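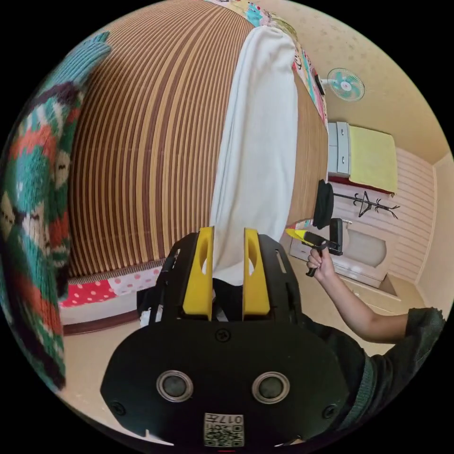

Reading time: 3 minutes

Section 4. Setting up the Jatero heated towel rail

Read this section through before you start. The rail must already be fixed to the wall as described in Section 3, and the cover plate must be off.

Before you begin

Turn off the power to the bathroom circuit at the breaker panel. Check with a tester that the supply wires are dead. In the United States and Canada the rail must be on a GFCI-protected circuit. If you are not sure how the circuit is wired, have an electrician do steps 1 to 4.

You will need a Phillips screwdriver, a small level, a wire stripper and the bag marked B from the carton.

Connecting the rail

1. Feed the supply cable through the rubber grommet at the back of the wall box. Leave 6 inches of cable free.

2. Connect the green or bare wire to the ground terminal first.

3. Connect the two remaining supply wires to the terminals shown on the diagram inside the cover plate. Tug each wire lightly. It should not move.

4. Fold the wires into the box and fit the cover plate with the two short screws. Do not use the long screws from bag A. They can damage the cable.

5. Hold the level against the lowest bar. If the rail has shifted, loosen the lower brackets a half turn, straighten it and tighten again.

CAUTION: Do not switch the rail on while the protective film is still on the bars. The film will melt and is hard to remove.

First warm-up

6. Restore power at the panel. The light on the control knob comes on.

7. Turn the knob to 2 and leave the rail empty for one hour. A slight smell is normal the first time.

8. Turn the knob to OFF and let the bars cool before touching them.

Hanging towels

Hang each towel over one bar with the two ends even. One layer dries faster than a towel folded in four. Bath sheets can go across two bars. Leave the top bar clear if the rail is under a shelf.

Do not hang anything washed in dry-cleaning fluid, and do not cover the control knob.

Setting the timer (models 518 and 548 only)

9. Press and hold the knob until the light blinks.

10. Turn the knob to the number of hours you want, from one to eight.

11. Press once to save. The rail will start at the same time each day. To start at 6:30 a.m., save the setting at 6:30 a.m.

NOTE: A power cut clears the timer. Repeat steps 9 to 11.

If the rail does not heat

Check the breaker, then press the reset button on the GFCI. If it trips again, leave the rail off and contact your dealer. Model 518 draws 174 watts and model 548 draws 200 watts, so neither should trip a sound circuit by itself.

Parts can be ordered from Brikadau in Rinelville. Give the model number from the sticker behind the cover plate.

Section revised in September by Bukola Ezeani. Section 5 covers cleaning and descaling.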